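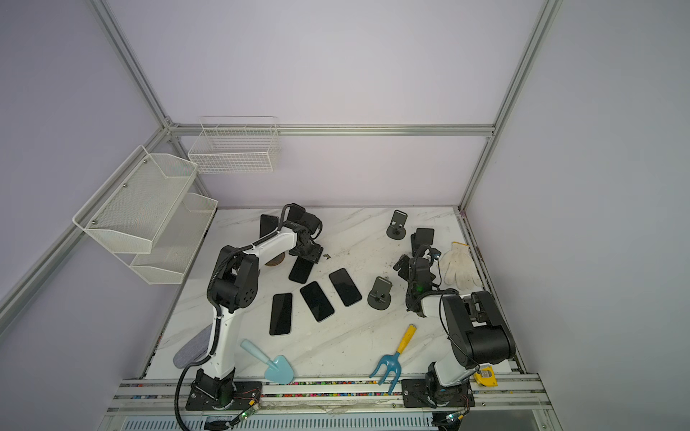

Sorting out old phones and putting the good ones on stands

Every guide I have read on this subject starts by telling you to buy something. A charging station, a drawer organiser with felt slots, a label printer. I have bought two of those three and regret both. What follows needs a clear bit of worktop, a pen, some masking tape, and whatever stands you already own.

It assumes you have a handful of old handsets that have drifted together with other things. Ours had ended up in with the gardening bits, a glove and the tape measure, and I suspect most households have a similar heap with different ingredients.

You will need

A hard, flat surface you can leave alone for an evening
Masking tape and a pen
The chargers and leads you think belong to the phones
A dry microfibre cloth, and a second one slightly damp
A wooden cocktail stick
Phone stands, if you have them
A shallow box with a lid

Step 1. Get everything out before you decide anything

Tip the lot out. Resist sorting as you go. I know the usual advice is to pick up each object and make a decision there and then, but with phones you can't, as most black handsets look alike with the screen off and you will put the wrong one in the wrong pile.

Lay the phones flat with the screens up and keep them apart. Glass sliding over glass is fine until there is a bit of grit in between, and if your phones have been living with garden tools there will be grit.

Step 2. Take the garden things away first

Trowels, gloves, ties, labels, whatever you have. Knock the soil off outside and put them back wherever you keep such things. Do this before cleaning any phones or you will be cleaning them twice.

Keep the tape measure back. You will want it in step 7.

Step 3. Check for swollen batteries

This is the one safety step and I would not skip it, though I am suspicious of most safety steps. Put each phone on its back on the flat surface and press one corner lightly. If it rocks or spins and never used to, or the screen is lifting at one edge, the battery may have swollen. Phones with a big camera bump rock anyway, so look along the side of the case as well.

A swollen one does not get charged, does not get pressed flat and does not go in the box. Put it somewhere cool, away from anything that burns, and ring your council's recycling centre to ask how they want it brought in. Some take them at the desk and some have a special bin.

Step 4. Tape and name

Stick a strip of masking tape on the back of each phone and write down what you know. If that is nothing, write a letter. Do the same with the chargers.

I have seen people recommend a spreadsheet for this. You don't need a spreadsheet. You need to be able to tell phone A from phone B when they are both plugged in behind the toaster.

Step 5. Clean them

Switch off first if they are on. Cases off. The inside of a case is usually worse than the phone.

Wipe with the dry cloth, working from the middle out. Then the damp one for marks, wrung out well, and dry again straight after. Use the cocktail stick to lift fluff from the charging socket, gently, keeping to the sides and away from the contacts. A socket packed with fluff is the most common reason a phone "won't charge", and I wonder how many have been thrown out over it.

I can't recommend the screen sprays. I tried the Wovard one, which comes with its own little cloth and a leaflet, and could see no difference between that and tap water on the corner of a tea cloth. It did smell of pears.

Step 6. Charge and see what you have

Plug them in where you can see them, on something that won't scorch, and not overnight. A phone that has been flat for years can sit there showing nothing for quite a while. Give it 2 hours before you write it off. If it gets properly hot, unplug it and treat it like the swollen one.

Those that come on go into one of these groups.

Works, and has a use. An honest use, mind. "Could be a spare" is a use for one phone. It is not a use for the other three.

Works, no use. Copy off any photographs, sign out of every account, then do the full reset from the settings menu. Sign out first. If you reset without signing out, the next owner may be met with a demand for a password you have forgotten.

Dead. Recycling. Take the SIM and any memory card out.

A word about selling. The buy-back sites will quote you a cheerful price and then find a scratch. I was offered one sum on the screen and well under half of it once they had the phone in their hands. Coşkun, the repair shop near our station, gave less on paper and paid exactly that, in cash, over the counter. I'd ask somewhere local before posting anything.

Step 7. Decide where the keepers will stand

An old phone on a stand can make a perfectly good kitchen timer, bedside clock or recipe screen. It can also become an object you dust. Be strict about it.

Measure the spot. Stands take up more room than you expect, and a phone leaning back needs space behind it as well as beneath. On a shelf, check the height with the phone upright if that is how you mean to use it, and leave room for the plug if the socket is at the bottom.

Step 8. Choose the right sort of stand

The plain sort with a round base and an angled back support is the one I keep returning to. It sits flat, it takes most phones with or without a case, and there is nothing to adjust. The weakness is weight. If the base is light, a phone in landscape will tip it when you jab at the edge of the screen. Test this on the worktop, over a folded tea towel, before you trust it on a high shelf.

The hinged sort, such as the Stokenier folding one, is sold on the strength of its angles. Mine held them for a few months and now holds one angle, which is down. If yours has a screw at the hinge, nip it up a little. If it has no screw, it is probably finished.

Bendy arms that clamp to a shelf wobble each time you touch the phone. Fine for watching, poor for anything you have to press.

Leaning the phone on the fruit bowl costs nothing and works until somebody takes an apple.

Step 9. Put the phone on properly

Seat the bottom edge fully in the lip and let the back settle against the support. Let go slowly. Then tap the top corners of the screen, left and right, with the sort of force you would really use. If it shifts, turn the phone the other way up so that the heavier end is low, or try it without the case.

Run the lead down the back and leave slack in it. A tight lead will pull the whole thing round over the course of a day, and you will blame the stand.

Don't leave a stand-mounted phone on charge all the time. Plug it in when it needs it, and check the back for swelling every so often as in step 3. January is when I do mine, along with the smoke alarm.

Step 10. Box the rest

Anything waiting to be sold or recycled goes in the shallow box, screens not touching, with a sheet of kitchen paper between. Half-charged is better than full or empty if it will be there for long. Write a month on the lid. Once that month has gone, the box goes to the recycling centre as it is.

Questions I get about this

Can I store the stands with the phones? You can, but put them in a separate bag. Hard edges and screens don't mix.

Is a drawer organiser worth it? I had the Bridura one with 9 slots. We did not have enough phones to fill it, so it filled with pens.

What about the leads left over at the end? Try each one once. If it charges nothing you own, let it go with the dead phones, as most recycling points take cables too.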